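Visit to the Erkano soap works, Nolldale

In July I joined the open day at Erkano, a small maker of soaps and shampoos in Nolldale. The bus from the station took longer than the website promised, so I missed the welcome speech. Geetha Fernandes was our guide, and she spoke slowly enough that I could write everything down.

First we saw the mixing hall. The old kettle is still used for olive soap, and its smell stays in your clothes until evening. Visitors must wear hair nets and remove rings. 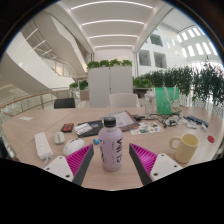 Lavender bottle with a black screw cap, and a yellow mug.

After this we went to the drying room, where the bars rest for 4 weeks on racks. I asked if winter changes the timing, and she said it adds some days.

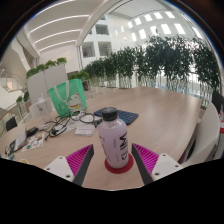
The shop is beside the exit and accepts only cards. I bought two bars of the olive soap for my mother. The tour takes two hours, and tea is included. If you come by bus, please take the earlier one.

A-yeong Yoo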